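Aurora Carvalho has run the costume hire desk at the Arnmont Playhouse for 18 years. She started in December, in the middle of panto, and was given a rail of coats and no list.

"I made the list myself," she says. "It took until spring."

It now has 481 entries. Shoes go out most, then waistcoats. School groups pay a deposit and get it back if things return clean.

"Mostly they do. Hats are the trouble. People sit on them."

Small items such as ties and collars are booked out one by one, with a number sewn inside.

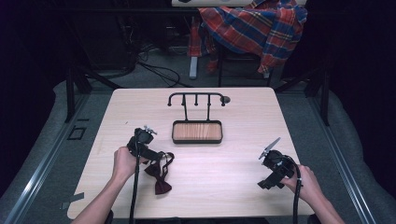
Opening hours

The desk opens at 10am and shuts at 4pm. Carvalho would like a later evening, but the building closes at six. "I've asked," she says. "I'll ask again."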